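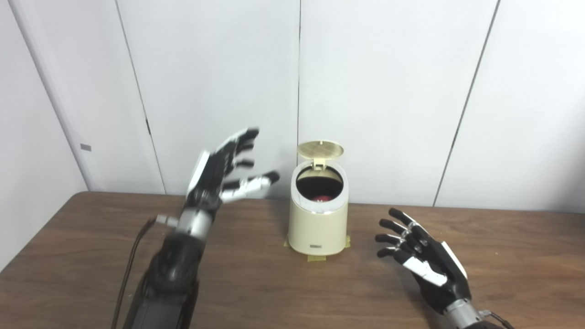

6.4 Recovering from a lid-contact fault

Use this section when the Losirix stops during the apple-and-bin routine and the console shows fault 12 (unexpected contact, left hand). The usual cause is a left fingertip that stays against the open lid after the push.

CAUTION: Both arms hold position under power after a fault. Keep your hands off the table until step 3 is complete.

1. Press Hold on the console. Do not press Resume.
2. Check whether the right hand is carrying the apple. If it is, select Release Right and let the apple drop into the bin. Stand clear while the fingers open.
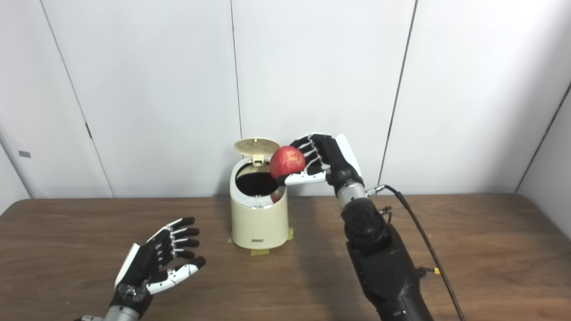
Ikbridge Robot Support Group — Bench Procedures

3. Press the stop button and wait 20 seconds for the drives to power down.
4. Look at the left index finger. If the tip is touching the lid, support the forearm and move the hand away from the bin. Never pull on the fingers or the wrist cable.

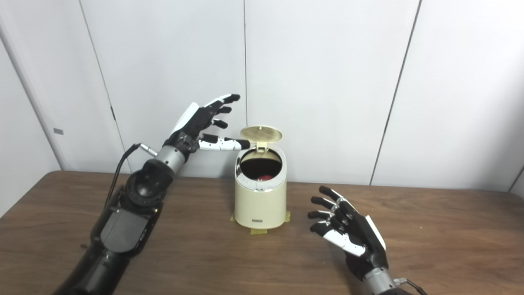
5. Try to rock the bin gently. If it shifts, replace the yellow tape at the base before going further. A bin that has moved will bring the fault back on the next cycle.
6. Open and close the lid by hand. Replace the bin if the hinge is loose.
7. Take out the apple and set it on the table to the right of the bin.
8. Release the stop button, select Home Both, then run one cycle at low speed. 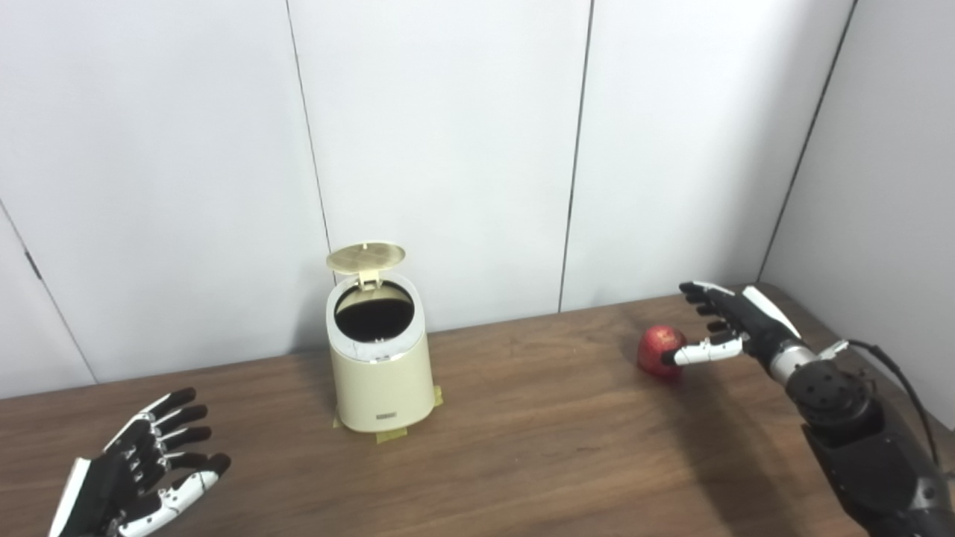
Watch the right index finger during the low-speed cycle. It should touch the apple lightly. If the apple rolls or the arm stops again, press Hold and go back to step 3.

NOTE: After 3 faults in one shift, take the unit out of service and send the log to Hannelore Meinecke. Write the fault number and the step you reached on the bench sheet.

Revised December 26, 2024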